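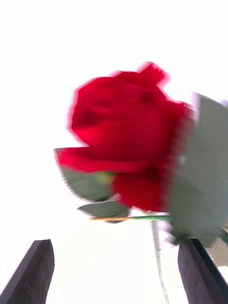
Words and photos: Harsh Sachdeva
May 2018

The rose is red, the stem is thin, and the two black fingers should meet it without crushing it. This is the whole problem, and it has kept a small group at the Hoswood workshop busy since February.

Hoswood is a shared space behind a tile shop. You pay by the month and you get a shelf, a key and the use of the band saw. In the back corner, past the sewing machines, two robot arms share one white table. They were bought second-hand, one after the other, and the second needed 14 evenings of repair before it would hold its own weight.

I joined in the winter. I knew how to solder and I knew a little programming, so I was given the cables. Cables are the job for new people. An arm that turns pulls its wire behind it, and if the loop is too short the connector comes out, and if it is too long the wire goes across the table and takes things with it. I have tied and untied the same loop more times than I like to say.

Why roses? The first plan was wooden blocks, as everybody does. But a block is polite. It has flat sides and it waits for you. The stem of a rose is long and narrow, the leaves get in the way, and the weight is all at one end. Pick it up too low and the head swings. Pick it up too high and you press the leaves.

For grasping we use a routine we call Hodulier, after a street where one of us used to live. It looks for the longest thin shape on the table and chooses a point along it. In the beginning it liked the edge of the table very much. We gave it 400 pictures of stems, and later 500 more, and now it mostly leaves the furniture alone.
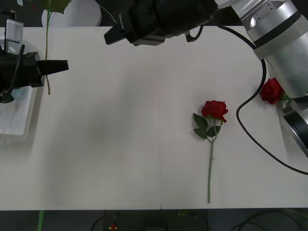
Two arms over the white table, one of them holding a rose by the stem.

The second half of the work is Skalport, the program that decides which arm goes first. Two arms over one table can hit each other easily, and at walking speed this makes a sound that stops all talk in the room. Skalport is slow and careful. It lets one arm finish before the other comes close – we would like to make it braver by the summer.

The parts list is not long, but it is not cheap either. Our biggest single bill was 322 dollars, for a motor controller from Hviid that we burned in one afternoon with a wrong plug. The new one has a label on it, in capital letters.

What we want at the end is a bunch of flowers in a vase, put there by two machines. The vase is not chosen yet. I vote for a heavy one.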